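Rarix Desk

By Chaudhary, updated September

Rarix Desk is a two-armed robot service for office and study tables, offered by Grastik from its works in Pavville. It is sold as a kit for permanent installation or supplied under a monthly service plan. The kit is intended for light, repeated tasks such as opening and closing laptops, setting out small items, and returning a desk to a fixed layout at the end of a working day.

The standard kit consists of two jointed arms, two parallel grippers, a control unit, and a mat that marks the working area. The arms are supplied as a matched pair and share one control unit. Installation requires a level table and a free power outlet. Setup takes 40 minutes when the table has already been drilled for the arm bases.
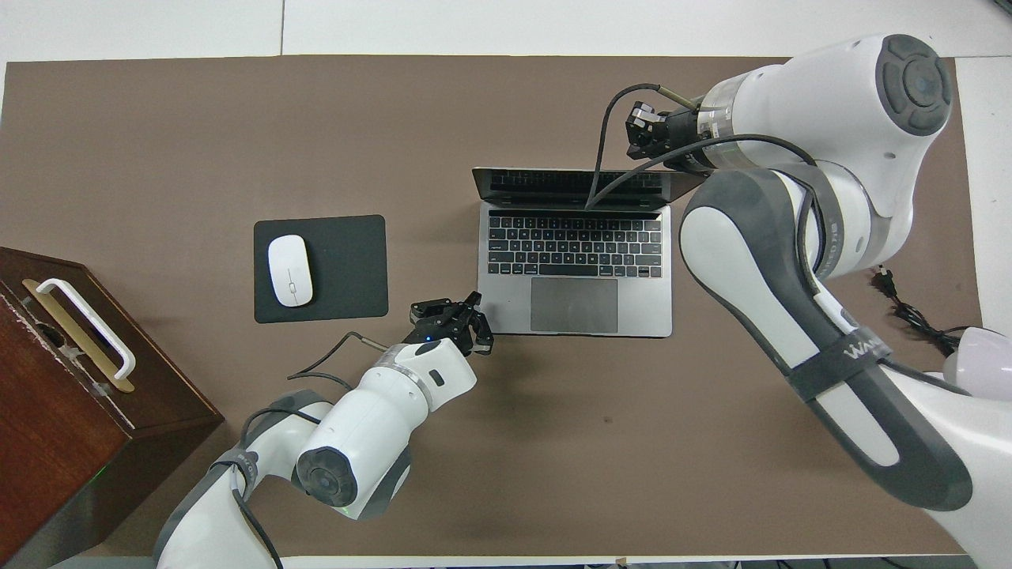

Task programs are prepared by Grastik or by the customer. A program names the objects on the desk, gives each one a resting place, and lists the movements allowed near it. Laptops are treated as a special class, as the hinge and screen can be damaged by uneven pressure. The default rules hold both grippers open when they are close to an open laptop, one to each side of it, and reduce the speed of the arms. Cables that run along the arms to the grippers must be given enough slack to follow the wrist, and the manual directs the installer to check where that slack falls when an arm is extended over a screen or keyboard. A mouse is normally assigned a pad of its own, which serves as its resting place.

The object library supplied with the service holds 70 entries. It covers lamps, pointing devices, stationery, and small boxes with lids or drawers. Boxes are entered with the position of the lid and of any handle, so that the gripper can approach from above or from the front. Customers on the service plan may submit 12 further objects each year without charge.
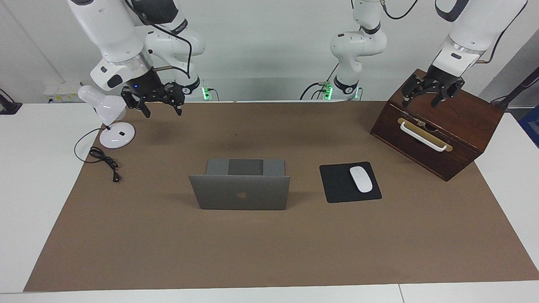
Rarix Desk arms at a table with a lamp, a laptop, a mouse, and a wooden box.

The service plan includes 2 inspection visits a year, replacement of worn gripper fingers, and updates to the object library. Mats are treated as consumable and are ordered separately. The plan does not cover damage to customer equipment left outside the marked area.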